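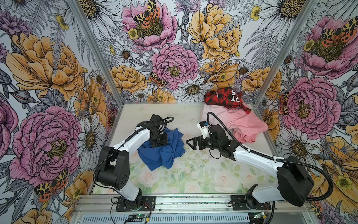 Home News Business Textiles Water Archive Contact

Guvallow mill cuts rinse water with lower-temperature dye process

A textile finishing mill in Guvallow has changed the way it dyes cotton knits, replacing a hot rinse sequence with a shorter one that uses less water and less steam. The mill, operated by Dokmont, began running the new sequence on its production lines in November after a trial on a single machine.

Reactive dyes bond to cotton in an alkaline bath. Part of the dye reacts with water instead of the fiber and has to be washed out afterward, or the color will bleed in the customer's laundry. That wash-off stage normally accounts for most of the water used in dyeing, and it is usually done close to boiling.

Under the old procedure, Dokmont ran its hottest rinse at 90 degrees Celsius. The new one tops out at 57 degrees and relies on a polymer additive, supplied by Sunden, that holds loose dye in the rinse water and keeps it from settling back onto the fabric. The number of separate rinse baths has dropped from 5 to 2 for pale and medium shades.

Xiaoqing Lei, process engineer at the mill, said the temperature change was simple to make but the order of steps took longer to settle. "Salt has to come out first," Lei said. "If there is still salt in the bath when the additive goes in, it does very little. We moved the cold rinse to the front and drained fully before dosing."

Dark shades remain on the older procedure. Navy, black and deep red carry a higher dye load, and samples from the trial did not meet the mill's own limit for wet rubbing, a test in which a damp white cloth is rubbed against the dyed fabric and graded for staining. Turquoise is also excluded for now. The dye used for that color is a large molecule that moves slowly out of the fiber at lower temperatures.

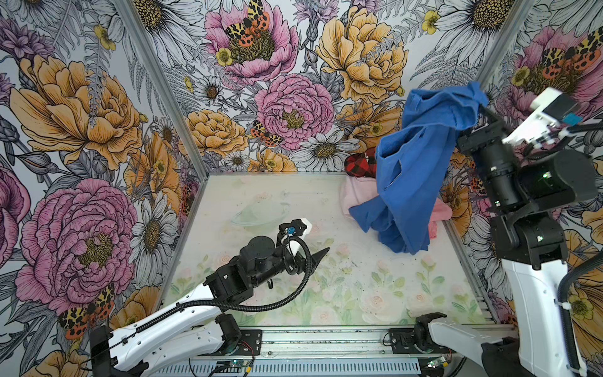
Wastewater from the line goes to the Karaki treatment plant, which takes discharge from several finishing firms in the district. Cristóvão Nogueira, who manages intake at the plant, said the smaller volume was welcome but the water now arrives more concentrated. The additive binds dye into particles that can be removed by settling, and the plant has adjusted its coagulant dose to match.

"Total color load is the same -- the dye still has to go somewhere," Nogueira said. "What changes for us is tank time. A smaller flow stays in the settling tank longer, and that helps."

Nogueira said the plant would keep a separate record of sludge volume from the Dokmont line through the winter. Settling is slower in cold water, and the figures collected so far cover mild weather only.

Dokmont has not published its savings. The mill said metering on the older machines is shared with the bleaching section, so dyeing cannot yet be separated out. Individual flow meters are on order.

A second trial, on dark shades with a higher dose and an added soaping step, is planned once the meters are in. Fabric weights and machine loading will stay the same as in the first trial so that the rubbing results can be compared directly.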